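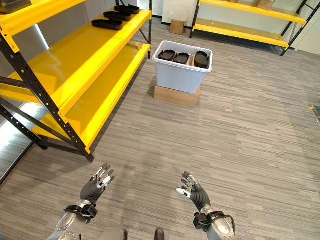 Black shoe soles on a yellow shelf.

Why do shoes have bottoms like that?

Go get one of your sneakers and flip it over. I'll wait! Is it bumpy? Are there zigzags, or circles, or a pebble stuck in there from last week? The bottom part is called the outsole, and I think it's the best part of the whole shoe.

Your shoe stays put on the ground because of friction. Friction is the grabby force you get when two things rub together. Slide your hand across a carpet and you feel a lot of it. Slide in your socks across a kitchen floor and you don't feel much at all (wheee!). Rubber is great at friction. It's soft enough to squish a tiny bit into all the little bumps in the sidewalk, and that squishing helps it hang on.

So what are the grooves for? Mostly water. When you step in a puddle, the water has to go somewhere, and if it stays under your foot you might skid. Grooves give it a path out – kind of like gutters on a street. Hiking boots have big chunky ones that dig into mud. Shoes for indoor basketball can be much flatter, because a gym floor is smooth and dry and you want lots of rubber touching it.

A lot of rubber starts out inside a tree! People make a thin cut in the bark and a milky juice called latex drips into a cup. Other rubber is made in factories from oil. Plain rubber gets sticky in summer and stiff in winter, so it's cooked with sulfur to make it tough and springy. That's called vulcanizing, which is a fun word to yell.

My neighbor Chantal Nguyen fixes shoes, and last January she let me feel a worn-out heel next to a new one. The old one was as smooth as a plate, and one side was way thinner than the other. Most people wear their shoes down unevenly. Check yours!

Try this: put a wet sneaker on a piece of paper and press down hard. Lift it up and you've got a print. Now do it with a grown-up's shoe and see whose has more zigzags.

More from Ask Nidia
Why do socks get holes at the toe?
What is glue made of?
How does a zipper zip?
Who invented the raincoat?
Why do new shoes squeak?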